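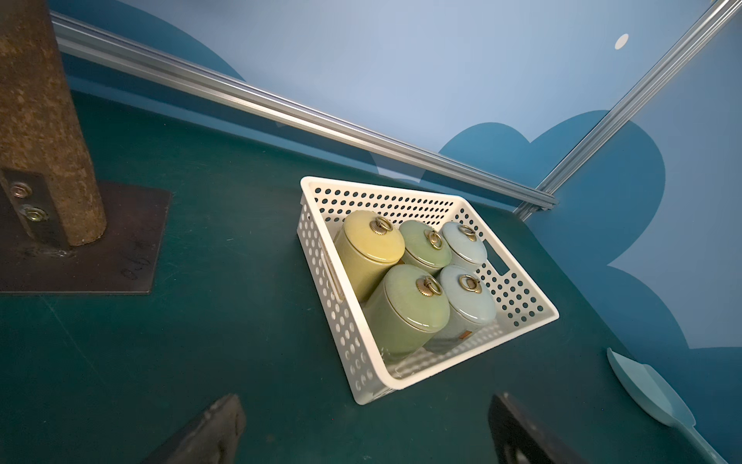 Olá a todos na Kwiatkowski, segue o ponto de situação do circuito de pesca ao achigã na albufeira de Villel, com as contas até 24 de fevereiro de 2018. A primeira prova correu em janeiro e tivemos 43 embarcações à partida, o que para nós é muito barco (a rampa norte leva dois de cada vez e com boa vontade!). A novidade que mais conversa deu foi a dos prémios: deixámos as taças douradas e passámos para potes de cerâmica com tampa, vidrados, um tom por escalão. O amarelo-mostarda fica para os seniores, o verde-sálvia para os juniores e o azul-claro para as duplas mistas. Já me pediram para trocar de escalão por causa da cor.

Quanto à prova em si, entraram na pesagem 292 peixes, todos devolvidos à água pelo barco de soltura. Foi a primeira vez que usámos o Asley a sério, com os dois tanques arejados que vocês pagaram, e fiquei muito mais descansado do que no ano passado, quando andávamos a correr com sacos na mão. Um dos arejadores chegou com a ficha errada e perdemos uma manhã à procura de adaptador. Está resolvido, mas pedi ao fornecedor um de reserva e ele ainda não respondeu — volto a insistir para a semana.

A manhã começou com nevoeiro e atrasei a largada. Houve quem resmungasse no cais, mas com a visibilidade que tínhamos eu não ia soltar ninguém com motor fora de borda no braço estreito. Encurtei o dia no fim, pelo mesmo tempo para todos, e o júri aceitou sem protestos. Ganhou a dupla do Clilum, com um peixe grande apanhado junto às árvores submersas, mesmo antes da hora de regresso.

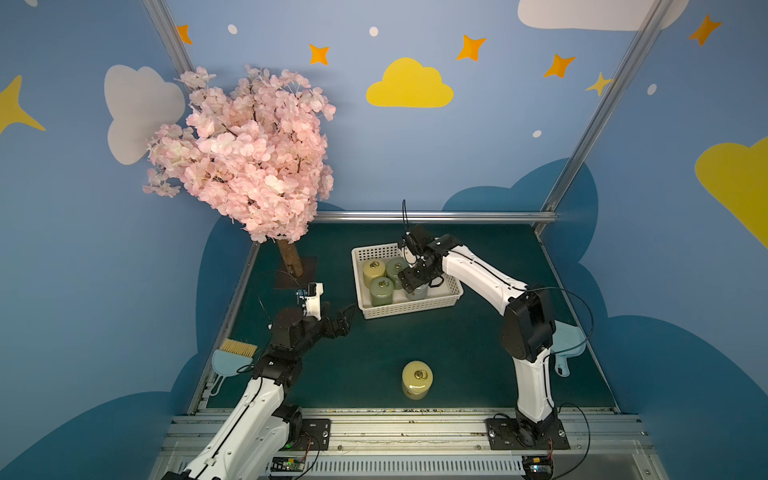
Painéis azuis com nuvens e estrelas.

A escola de pesca vai mais devagar do que eu prometi. Tínhamos previsto 8 sessões até agora e fizemos 7; a que falta ficou adiada por causa do vento e passa para depois da segunda prova. Os miúdos já fazem nós decentes e começam a lançar sem prender o anzol no colega do lado, o que me tirou um peso de cima. O Bogumił Brzozowska ficou com a parte de segurança a bordo e pegou naquilo com uma energia que eu não tenho: coletes, corta-corrente ao pulso, o que fazer quando alguém cai à água. Queria repetir esse módulo para os adultos, se estiverem de acordo.

No dinheiro, estamos dentro do previsto em quase tudo. O combustível do barco de soltura ficou acima (fizemos mais viagens até à zona funda, para não largar o peixe todo à porta do cais) e o seguro ficou abaixo, por isso gostava de passar a diferença de uma rubrica para a outra. Preciso do vosso sim por escrito antes da próxima prova. As faturas vão em anexo, menos a da balança nova, que veio com o número de contribuinte trocado e foi devolvida para corrigir.

Por fazer: fechar a licença da segunda prova, pintar a marcação da rampa, rever o regulamento na parte das penalizações por peixe morto e arranjar quem fique ao rádio em terra. Mando o calendário da primavera assim que a licença chegar.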